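Zuletzt aktualisiert: Januar

# Nanell-Greifervergleich: Würfel auf Packpapier

Willkommen im Repo! Hier liegen die Aufnahmen, Konfigurationen und Auswertungsskripte zu unserem Vergleich von zwei Parallelgreifern an einem zweiarmigen Aufbau. Angefangen hat das Ganze als kleiner Test an einem Donnerstag, inzwischen sind 631 Episoden zusammengekommen, und ich freue mich riesig, dass wir sie endlich herausgeben können.

## Worum es geht

Wir wollten wissen, wie sich die Greifer Praleck und Jumstead bei ein und derselben Aufgabe anfühlen: kleine Holzwürfel von einer Papierunterlage aufnehmen, zur passenden Farbe legen, loslassen, zurückfahren. Klingt banal, ist es aber überhaupt nicht! Die Würfel liegen absichtlich schräg, und wer einmal versucht hat, einen verdrehten Würfel zwischen zwei Nachbarn sauber zu fassen, weiß, wie schnell man dabei den ganzen Haufen verschiebt.

Jede Farbe kommt doppelt vor, die Startanordnung ist ein lockerer Ring in der Mitte des Papiers. Die Drehung der einzelnen Würfel geben wir nicht vor - wer aufbaut, legt sie einfach hin. Das bringt mehr Abwechslung in die Daten als unser alter Zufallsgenerator, und schneller geht es auch.

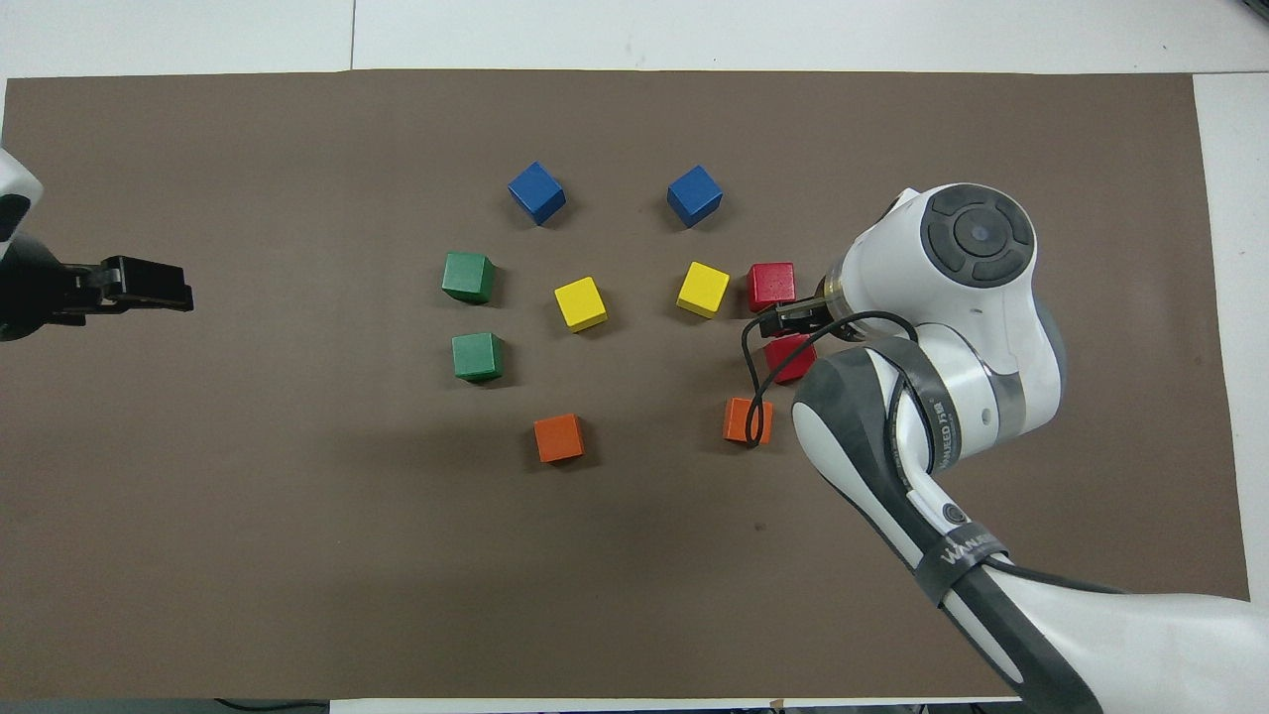 Das braune Packpapier hat sich übrigens als Glücksgriff erwiesen. Auf der blanken weißen Tischplatte hatten wir mit der Kopfkamera ständig Ärger mit der Belichtung, und die hellen Oberseiten der gelben Würfel gingen regelmäßig verloren. Mit Papier läuft die Farbsegmentierung ohne jede Nachhilfe durch. Kostet fast nichts und ist in einer Minute gewechselt.

## Inhalt

episodes/ - Gelenkwinkel, Greiferöffnung und Kopfkamerabild pro Zeitschritt
configs/ - Reglereinstellungen für beide Greifer
eval/ - Skripte für Erfolgsquote und Verschiebung der Nachbarwürfel
notes/ - Notizen der Bedienenden, ungekürzt

## Was uns aufgefallen ist

Praleck schließt weicher und verzeiht schiefe Anfahrten. Jumstead ist spürbar flotter, schiebt den Würfel aber gern ein Stück vor sich her, wenn die Finger nicht parallel zur Kante stehen. Mit halbierter Schließgeschwindigkeit wird das deutlich besser, die Werte liegen in configs/. Mein persönlicher Favorit bleibt Praleck, aber bitte selbst ausprobieren!

Der Regler stammt aus dem Procházka-Paket und wurde für beide Greifer gleich belassen, abgesehen von Kraftgrenze und Schließgeschwindigkeit.

## Bekannte Schwächen

- Das Greiferkabel hängt manchmal vor einem Würfel. Solche Episoden sind nicht aussortiert.
- Eine Tiefenkamera war nicht angeschlossen.
- Die Beleuchtung wechselt je nach Tageszeit, die Uhrzeit steht in den Metadaten.

Fragen, Fehler und eigene Messwerte gern als Issue. Gepflegt wird das Repo von Davina Dunbar.

Kommentare (2)

tischkante: Super Sache, danke! Kann man die Episoden auch ohne Bilder laden? Meine Leitung ist ein Trauerspiel.

D. Dunbar: Ja, beim Laden einfach --no-frames setzen - dann kommen nur Gelenkwinkel und Greiferwerte. Viel Spaß damit!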